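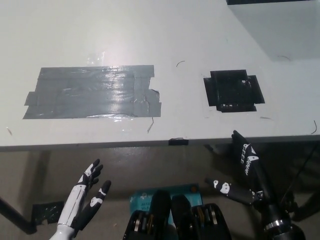

Cinstead Wide-Top Work Table, white

We have been selling tables out of our Zuvine shop for a good long while now, and this is the one customers come back for. They buy one for the sewing room, and a few months later they write to ask if the second one will match. (It will – we have kept the same white on purpose!)

The Cinstead is a plain, roomy table for people who make things. Cut out a dress pattern on it, wrap every present in the house, spread out a jigsaw puzzle and leave it there until September if your family will put up with it. The top is a flat matte white, easy on the eyes under a bright lamp, and pencil lines and loose pins show up nicely against it. A dark edge runs along the front, and we think it makes the whole thing look a bit more dressed up than a work table has any right to.

Size and weight
The top is 140 cm long. The table stands on 4 legs, each with a screw-in foot you can turn by hand if your floor is as uneven as ours. It's a two-person lift, so please do ask a neighbor before you try the stairs.

Putting it together
Allow yourself an unhurried evening. There are 7 steps in the booklet, and the hex key is taped inside the lid of the box, where a surprising number of people miss it. Leave the leg bolts a little slack until all of them are in, then go around and tighten.

Looking after the top
Warm water, a drop of dish soap and a soft cloth will do for everyday cleaning. Tape is fine on this surface, and plenty of our quilters mark out their block sizes with it. When you want it off, peel slowly and low to the table, then rub away any stickiness with a little cooking oil before washing. Please keep scouring pads away from it, and use a mat under hot irons.

Goes well with
Demirtaş rolling drawer unit, which tucks underneath on the left or right
Emuvico clamp lamp, long arm

Delivery and returns
We pack every table ourselves, with 2 layers of card around the corners. If anything arrives scuffed, send us a note and we'll put it right. Spare feet and bolts are always in stock – just ask.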